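Nenthorpe Room Reset: Simulated Task Set and Workplace Data Card
Version of October 2024

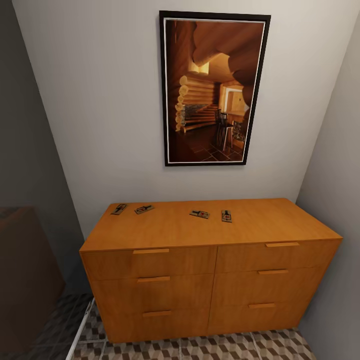

Nenthorpe Room Reset was prepared to support the introduction of mobile manipulators into room servicing at the Plevdale serviced apartments. It consists of simulated rooms, task definitions and a written record of consultation with the room attendants whose duties the tasks were taken from. Users are asked to read the sections on work organization and limitations before training or evaluating any system on the set.

Contents

The set holds 132 task definitions across 8 room layouts. All rooms are computer-rendered. Each definition gives a starting arrangement, an instruction in plain English and a test for completion. Instructions are of the kind a supervisor would give to a new employee, for example "Pick up the mousetraps from the top of the dresser" or "Open the middle drawer on the left."

Tasks fall under the following headings:

Surface clearing. Small items are removed from dressers, shelves and side tables. Mousetraps are included in this group at the request of attendants, who identified the collection of traps as the part of the job they would most willingly give up.
Drawer inspection. Drawers are opened, checked for items left behind and closed again.
Return of belongings. Items are placed in a tray for the front desk.
Restoring furniture. Chairs and small pieces are moved back to their assigned positions.

Bed making and bathroom cleaning are outside the scope of this release.

Source of the tasks

Attendants at Plevdale kept task diaries during July. The diaries were reviewed by a working group chaired by Weidong Fu, and duties were selected for simulation where they were repetitive, involved awkward reaching, or exposed staff to pests or sharp objects. Attendants were paid at their regular rate for diary keeping and for attending the review sessions. Diaries are not distributed with the set.

Effect on the people doing the work

Under the arrangement agreed at Plevdale, a robot enters a room ahead of the attendant and carries out clearing and inspection. The attendant then services the room and signs it off. Responsibility for the condition of the room remains with the attendant, and the time allotted to each room is unchanged during the trial period.

The review sessions raised several concerns, which are recorded here in full as they bear on the use of the data.

Attendants noted that clearing a room is when they learn its condition. A person who arrives after the robot may miss a leak, a damaged fitting or signs of mice. The completion record therefore lists every item moved and the place it was moved from.

Staff on the evening shift expected to spend more time correcting errors than doing the work themselves. Correction time is to be logged as working time and reported separately.

Lighter duties were welcomed by attendants with shoulder and back injuries. Others were concerned that hours would be cut once the trial ended. Management has undertaken to give 6 weeks' written notice of any change to rosters. The concern is not considered resolved.

Intended use

The set may be used for training and evaluating manipulation policies in simulation, and for planning staff training. It must not be used to set performance targets for attendants, to compare their speed with that of a machine, or as the sole basis for a staffing decision.

Limitations

Simulated traps are handled as rigid objects. A policy that succeeds on these tasks has not been shown to be safe with a set trap, and physical trials must use disarmed traps until the site safety officer has approved otherwise. Drawers in the simulation do not stick or swell in humid weather. People do not appear in any room, so the set provides no evidence of safe behaviour near guests or staff.

Evaluation

Each policy is to be run for 200 episodes on every layout. Results should be reported by layout as well as overall. An episode in which an item is dropped behind furniture counts as a failure even if the surface has been cleared. Baseline configurations are supplied under the names Neves and Zisis; the former uses camera input only, and the latter also receives joint positions.

Maintenance

Corrections to task definitions should be submitted in writing to the working group, with the task number and a short account of the fault. Attendants may submit corrections through their shift supervisor or directly, and time spent doing so is paid.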